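Why I would rent the Sturkico cleaning arm and not buy it

In our workshop in Beswood we clean many small surfaces every day. They are plates, ledges, holders, the inside walls of cabinets. It is boring work and people do it badly after lunch, me included. So when Sturkico began to offer its cleaning arm as a monthly service, I asked for a trial, and now I want to give my opinion, because the reviews I could find were written by people who saw it only at a fair.

What they offer

The service costs 985 a month. For this price you receive one arm, one two-finger gripper, the software they call Ccori, and a technician who comes when you call. You can also buy everything, but the seller in Basport did not want to give me a price by phone, and I do not like this. If a company is proud of its price, it writes it on the page.

The installation took 2 hours. I had prepared the whole morning for it, so this was a good surprise. The menus of Ccori are clear, even for me, and I learned English late. Only the word "dwell" I had to look up.

The sponge question

My main complaint is about a cheap thing. A cleaning robot is sold with many words about the motor and the camera, and almost no words about the part that touches the dirt. With us the white pads get brown smudges on one half while the other half stays nearly clean. To me this says the pressure is not equal. A person turns the sponge in the hand without thinking. The arm must be told, and in the standard program there is no step for it.

Also the crumbs. On a plate with a diamond pattern, little pale bits collect in any low place, and then somebody must come with a brush. I asked support if a harder pad exists. They answered the same day, very politely, that it is planned for August.
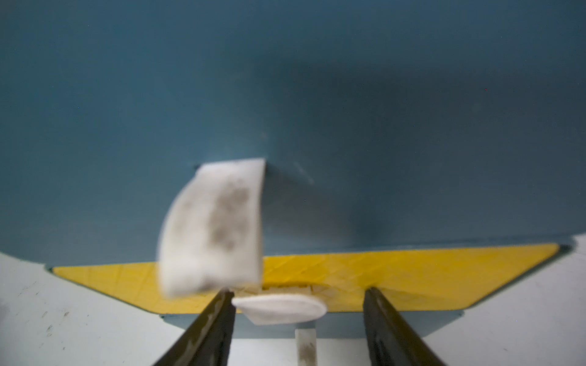

The fingers and the speed

About the gripper I have mostly good things to say. The fingers are dark and simple, they become scuffed and this does not matter. I trust them more than the soft ones from other makers, which look friendly in the brochure and are difficult to wash.

The speed is another matter. The factory setting goes up to level 14, and the seller loves to show it. I think it is a number for selling. Fast movement makes a nice video, but a wall or a ledge does not become cleaner from it. We went down to level 11 and I would go lower if my colleagues were more patient.

Rent or buy

My opinion is that such a machine is still too young to own. The arm itself will live long, I believe, but the pads, the programs and the price will all change soon, and whoever buys today pays for these changes alone. With the rent, Sturkico has a reason to send me the better pad when it is ready. We will keep ours until the end of the contract, and before I sign again I want the turning step in the program, in writing.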